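3.2 Reminders and the evening routine

The most exciting result of the study came from the simplest change we made. Of the 220 adults who took part in Tapia, half were asked to floss at a fixed point in their evening, right after putting on their pajamas, and the other half were told to floss whenever it suited them. Both groups got the same floss, the same printed card and the same short talk from a hygienist. We expected a small difference between them. What we saw in the diaries was a wide gap that opened in week 2 and stayed open until the end of the 12 weeks!

People in the fixed-point group wrote down far more flossing days, and their entries were also more even across the week. Weekends, which are a weak spot in nearly every diary study we have read, hardly showed up as a dip. In the free-choice group, Saturday was the day most often left blank, with Sunday close behind. A few people in that group did floss every single night (one of them attached a very cheerful note about it), so a free schedule clearly suits some people well.
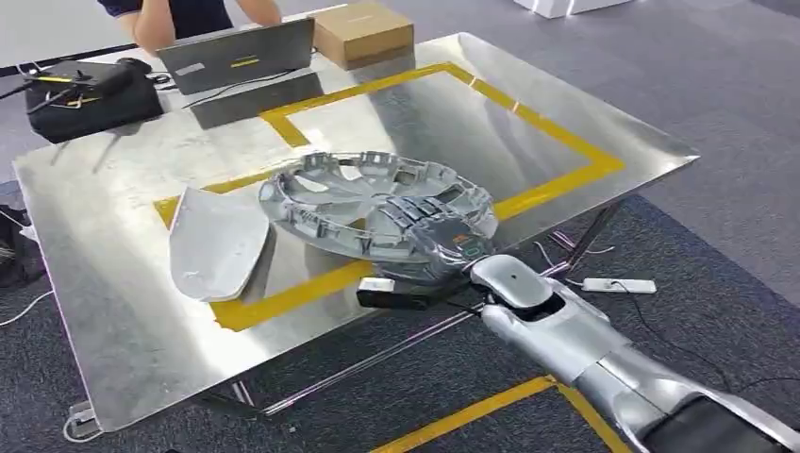

Bleeding scores moved in the same direction. At the first visit the two groups were well matched, and by the last visit the fixed-point group had improved more at the back teeth, where floss is hardest to use and where we had least hoped to see a change. Front teeth improved in both groups by a similar amount. We think this is a lovely finding for everyday practice – a hygienist can suggest a fixed moment in under a minute, with no new product to buy.

Diaries have their limits, of course. People may round up, or fill in several days at once the night before a visit. To check for this, Natalia Ochoa compared the diaries of 20 people with the length of floss left in their containers. The match was good in the fixed-point group and a little looser in the other, where some diaries claimed more flossing than the containers could explain. Correcting for this would make the gap between the groups wider, so the figures we report are on the cautious side.

Figure 2 plots the flossing days by week for each group. The lines start close together and part quickly, and the small drop in week 12 appears in both. We are now keen to find out if the same approach helps with brushing time, and a follow-up with families in Sternelitz will ask parents and children to choose their moment together.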